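Visit to the gripper test day at Pustholm

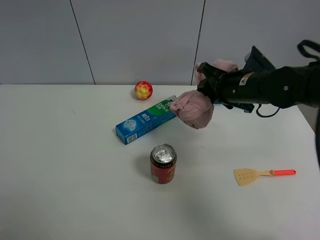

I went to Pustholm on 20th October, together with more than 90 other visitors, because our workshop must choose a gripper before winter. The train was late and I missed the welcome talk. I am sorry for that, as I heard it was the best part for beginners.

The hall was divided between two suppliers. Wostia brought fingers with soft covers, and Rana brought hard fingers with a thin rubber layer. Both used ordinary shopping for the tests. I was glad to see a DARLIE toothpaste box and a red soda can, for these are closer to our own goods than the metal blocks one usually meets at such days.

The soft cover is kind to a carton, and I could find no mark on the box after my turn. But the cloth makes the finger thick. With a flat thing, like a small spatula lying on the table, I had to try many times before I got under the handle. The Rana fingers took it on my second attempt. With the ball I felt no difference between the two.

Each visitor got 20 minutes on an arm, and I used the half of mine to learn the controller. It is made by Demero and the menu is not easy. The speed was limited to 274 mm per second, which I found too slow at first and later quite comfortable.

I asked about the covers. A spare pair is planned to cost 500 crowns, and the man at the table could not tell me how long one pair lasts. I have written to them with this question.

Coffee was free, lunch was not. For those who come by train, the bus from the station stops at the back gate, and the walk to the front is long.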